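Buscar en el sitio Buscar Menú

Pinza de mano con marcadores, parte 2: carcasa, ventilación y primera prueba

En la entrega anterior dejamos el mecanismo de los dedos abriendo y cerrando con suavidad. ¡Ahora toca vestirlo! La versión que montamos en el taller compartido de Nesbridge se llama Dronari y pesa 683 gramos con la batería puesta, 31 más que el prototipo de Rosaura Chávez, que se quedó en 652.

Necesitas la carcasa impresa en dos mitades, 7 tornillos M3, un retal de malla negra y los marcadores impresos en papel mate (el brillante refleja los tubos del techo y da muchísima guerra).

1. Lija el canto interior de las dos mitades hasta que cierren sin forzar.
2. Pega la malla en el borde superior de la abertura central. Poco pegamento, de verdad.
3. Presenta las rejillas de ventilación antes de fijarlas. La larga va en el flanco izquierdo.
4. Coloca el marcador en la cara interna del dedo, bien plano y sin burbujas.

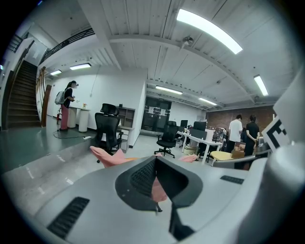 La carcasa gris con la rejilla larga a la izquierda y el marcador en el dedo derecho.

5. Aprieta los tornillos en cruz, un cuarto de vuelta cada vez. Yo los apreté en orden la primera vez y la mitad izquierda quedó levantada dos milímetros.

Con todo cerrado llega lo más divertido: sacarla de la mesa y pasearla. Sujétala a la altura del pecho, camina despacio y graba un par de vueltas completas por la sala. No hace falta despejar nada; las sillas, las mesas y la gente dan muchos puntos de referencia, y al programa le vienen de maravilla.

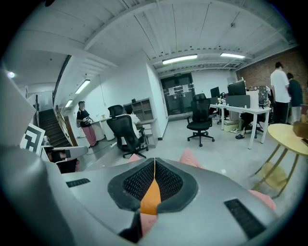 Después revisa la grabación a velocidad lenta. Si el seguimiento pega saltos en los giros, baja la exposición y repite el mismo recorrido. Ditte Lund propone empezar y terminar siempre en el mismo punto para medir la deriva, y desde que lo hago así encuentro los fallos mucho antes.

En la parte 3, calibración de los dedos. La tendré lista en agosto, con los archivos corregidos por Nima Shahbazi.

Usamos cookies propias para recordar tus preferencias. Aceptar Rechazar
© Taller Vilden · Contacto · Volver arriba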